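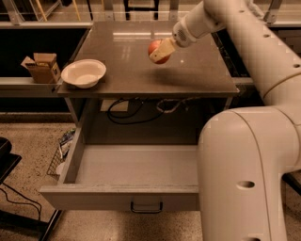
## 4. 서랍에 과일 보관하기

Trullisier 작업대의 넓은 서랍에는 사과 같은 단단한 과일을 넣을 수 있습니다. 처음 사용하기 전에 서랍 바닥을 마른 천으로 닦아 주십시오.

1. 손잡이를 두 손으로 잡고 서랍을 끝까지 당깁니다.
2. 과일을 바닥의 가운데 근처에 천천히 놓습니다. 위에서 떨어뜨리지 마십시오.
3. 그릇을 사용하는 경우에는 상판 위에 둡니다.
4. 과일이 굴러가지 않는 것을 확인한 후에 서랍을 천천히 밀어 닫습니다.

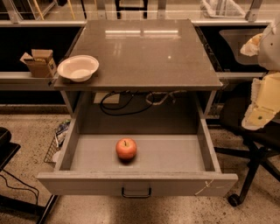

그림 4-2. 열린 서랍 바닥에 놓은 사과

**참고:** 과일을 여러 개 넣을 때에는 서로 닿지 않게 간격을 두십시오. 15일 이상 보관하는 것은 권장하지 않습니다.

**주의**

- 상판과 서랍 사이의 공간에 케이블이 있습니다. 이 공간에는 과일을 넣지 마십시오.
- 물기가 있는 과일은 먼저 닦으십시오.
- 서랍을 연 상태로 그 위에 기대지 마십시오.

서랍이 잘 닫히지 않으면 힘으로 밀지 말고 다시 끝까지 연 다음, 레일에 걸린 물건이 있는지 봅니다. 레일 부품을 주문할 때에는 부품 번호 2542를 알려 주십시오.

작성: Milagros Galang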